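Friction: Why Things Grip and Why Things Slide

Push a book across a table and let go. It slows down and stops. The force that stopped it is called friction. Friction acts wherever two surfaces touch and one of them moves, or tries to move, over the other. It always works against the sliding.

What a surface is like up close

Even a surface that feels smooth has tiny bumps and dips. They are too small to see without a microscope. When two surfaces are pressed together, they touch only at the tops of some of their bumps. At these points the two materials stick to each other a little. To make one surface slide, you have to break those small contacts again and again.

Soft materials such as rubber can bend into the dips of the other surface. More of the rubber touches, so it grips well. Hard, polished materials such as glass or ice usually give less grip.

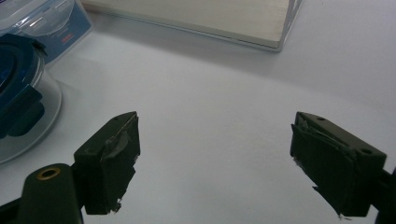

Two kinds of friction

Static friction acts on things that are not moving yet. It is what keeps a box in place on a gentle ramp. Static friction can grow as you push harder, up to a limit. Once you pass the limit, the box moves.

Sliding friction acts on things that are already moving. It is usually a bit weaker than the largest static friction. You may have noticed this with heavy furniture – the first shove is the hardest part.

What changes the amount of friction

The materials matter. Rubber on dry concrete grips strongly. Steel on ice grips weakly.

The pressing force matters too. If a box is twice as heavy, the friction under it is close to twice as large. The size of the touching area matters much less than most people expect. A wooden brick lying flat and the same brick standing on its end need nearly the same pull.

Liquids can change friction as well. Oil fills the dips and keeps the two surfaces apart. A liquid used in this way is called a lubricant.

Try it: the ramp test

You need a tray, a ruler, a few books, and some small things with flat bottoms. An eraser, a coin, and an empty food box with a lid will do.

Lay the tray flat and put one item near the end. Lift that end slowly. Stop when the item starts to slide, and measure the height of the raised end. Write the number down. Repeat three times for each item and compare the results. A greater height means more static friction between the item and the tray.

Now put some dry rice in the food box, close the lid, and test it again. The height should hardly change. The box presses harder on the tray, so friction grows, but the pull down the ramp grows by the same share.

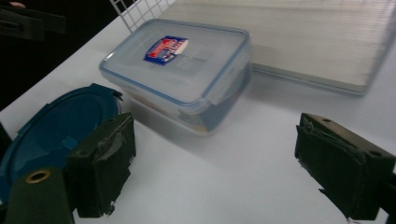

Could we live without friction?
Life would be very hard. Shoes would slip at every step, screws would work loose, and a car could not start, turn, or stop on a road.

Where friction goes

Friction turns motion into heat. Rub your palms together fast for 8 seconds and you can feel it. Bicycle brakes work in the same way: the pads press on the rim or disk, and the wheel's motion becomes heat in both parts.

Last updated September 13, 2022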